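Chapter 2
Sorting Mixed Household Items

2.1 Purpose of the Chapter

Chapter 1 dealt with storage volume. This chapter deals with the step before storage, in which mixed items on a single surface are divided into classes. The usual classes are waste, packaging kept for reuse, textiles, and containers. The Kimby survey of 600 homes recorded 3,824 sorting sessions, and the bed was the surface used most often.

A bed offers a large flat area at a convenient height. It has two drawbacks. The surface is soft, so small items shift when larger ones are lifted. It must also be cleared by night, which sets a limit on the length of the session.

Wrappers and bags are removed first. Rolls and boxes follow, then small paper goods. Textile pads and mats are set aside as a separate class.

Figure 2.1. Wrappers, paper boxes and a roll on a quilted bed, and a pink mesh pad held in a gripper.

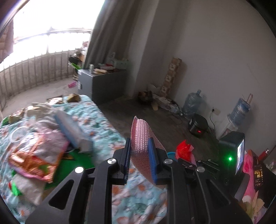

Lam objects that removing waste first is slow when most of it lies under other things, and prefers to lift the large items off before anything is thrown away. Section 2.4 compares the two orders.

Terms used in this chapter: class, surface, session, residue.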